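Larkolport puts two-armed robot on the packing bench, and the packers are staying put

MEDIA RELEASE – June

I've run the packing floor at Larkolport for long enough to have opinions about cardboard, and I never thought I'd be asked to put them in a press release. But here I am! My name is Petronella Venter, and this month we started using a two-armed robot to help with making up boxes for our mail order customers.

If you've ever bought spare parts from us, your order came in a plain brown carton that someone folded by hand. On an ordinary weekday we go through roughly 1,000 of them. They arrive flat on pallets, and each one has to be opened out, squared up, taped along the bottom and sent down the line. It's a job you can do while chatting, but your thumbs and wrists know all about it by Saturday.

Last winter our team leader Kagiso Khumalo asked everyone on the floor which task they'd most happily hand over. I was sure people would pick the loading dock (it's freezing out there, and the roller door sticks). Folding won by a mile.

So we went to Osasix, the automation firm across the road, and they've been working with us at one bench ever since. The two arms hold a carton between them and work the flaps, and one of our own people sits alongside for the whole shift. That was our condition from the start. Plain cartons in our two smallest sizes are the only thing on the robot's list for now. Odd sizes, anything fragile and all the gift wrapping stay with the humans, who are much quicker at it and much fussier about the colour of the ribbon.

What changes for the team? Seven of our packers have finished the bench training, which covers starting and stopping the arms, clearing a jam and showing the robot a fold it hasn't met before. They moved up a pay grade when they signed off. Nobody's hours have been cut, and the agreement we made with staff says they won't be while the trial is running. We've also shuffled the roster so that folding by hand is never more than half a shift for anyone.

Lizelle Mkhize was one of the first through the training, and I asked her for something I could quote. "I thought I'd be bored stiff sitting next to it," she told me. "But you're watching how it takes hold of the flap and thinking, no, come in from the other side. It's a bit like teaching my nephew to make a bed."

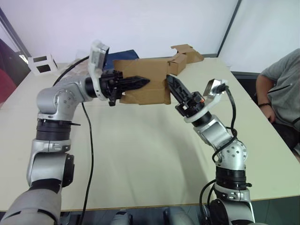 Two arms, one carton: the robot grips a part-folded box from both sides at the bench, with a person seated beside the table.

It isn't fast yet, and I'd rather say so up front. Damp cardboard gives it grief, and so does any carton with a crushed corner. Nayara Dantas from Osasix keeps a list of every fold that goes wrong – it's a long list – and goes over it with the packers at the Friday toolbox talk.

The trial runs until the end of the year, and then we'll sit down with the whole floor and decide whether a second bench makes sense. Journalists and local schools are welcome to come and have a look. Mornings are best, before the courier turns up and it all gets a bit loud. Ring the Larkolport front desk and ask for Princess Samonte, who'll sort you out with a visitor's badge and a hi-vis vest. Closed shoes, please.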